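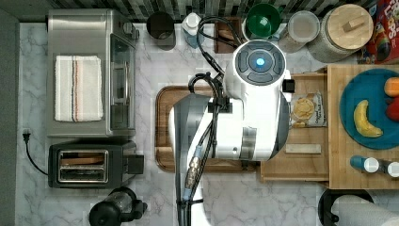

Has anyone here lived with a pale worktop for more than a couple of years? We are redoing the kitchen at Flustside in October and I can't settle on the surface. My other half wants the marble look, white with grey veining like the counter in the photo, and I was leaning towards plain oak because that's what my parents had and it lasted. The fitter says he can do either for much the same money. We cook most nights, a lot of turmeric and tomato, and we're not careful people.
Posted by gbarrow_k

Oak needs oiling. If you won't oil it, don't buy it. Mine went black round the sink inside two winters and I had to sand the whole run back to bare wood. It looked good afterwards but it was a full weekend's work and dust got into the hall.
Posted by Pirnitz

Is it real marble you're being offered, or a patterned surface? You haven't said and it matters a lot. Real marble marks if you leave half a lemon on it. The patterned stuff mostly doesn't care.
Posted by tilehung

Patterned, sorry. Quartz or laminate, he's pricing both. Real marble is out of the question on our budget.
Posted by gbarrow_k

Then go for the quartz and stop worrying. We've had white with a grey vein for six years. Curry wipes off if you get to it the same evening. If you don't, leave a paste of bicarb on it for an hour and it comes up. The veining hides crumbs far better than the plain white we had before.
Posted by Ismail Bouzid

I'd disagree with Ismail on hiding crumbs. It hides them from you, and then your sleeve finds them. I had the same sort of pattern in a rented flat and was forever wiping it in case there was something there. Plain mid grey is what I'd have now.
Posted by mrs_alder

Each to their own. I wipe mine after every meal anyway.
Posted by Ismail Bouzid

Watch the heat. Quartz has resin in it and a pan straight off the hob can leave a mark that won't come out. My sister did hers with a casserole dish. The firm came out, looked at it and said it wasn't covered.
Posted by tilehung

Laminate is worse for heat, to be fair. And once water gets into a join it swells and that's it finished. If you do go laminate, have the joins well away from the sink and ask him to seal the cut-out for the tap before the tap goes in. Ours wasn't done and we had a bulge by the first Christmas.
Posted by Güven Aydoğan

Agree on sealing the cut-out. Don't agree that laminate is finished after one bad join. You can replace a single length. Try doing that with quartz.
Posted by Pirnitz

You can replace it if they still make the pattern. They'd dropped ours.
Posted by Güven Aydoğan

Fair point.
Posted by Pirnitz

Can I ask what thickness people went for? The quote says 20mm for the quartz and 38mm for the laminate. The thin one looks a bit mean to me in the showroom.
Posted by gbarrow_k

20 is normal for quartz. You stop seeing it. Spend the difference on a decent upstand behind the hob.
Posted by Ismail Bouzid

Get samples before you decide anything. Put turmeric, red wine and strong tea on each one overnight, then clean it with whatever you normally use. I did 10 samples that way and only kept three on the list. The shop never asked for them back.
Posted by mrs_alder

Good idea, I'll do that. Samples ordered, both sorts, plus a mid grey. Will report back.
Posted by gbarrow_k

Try a hot mug on the laminate one as well.
Posted by tilehung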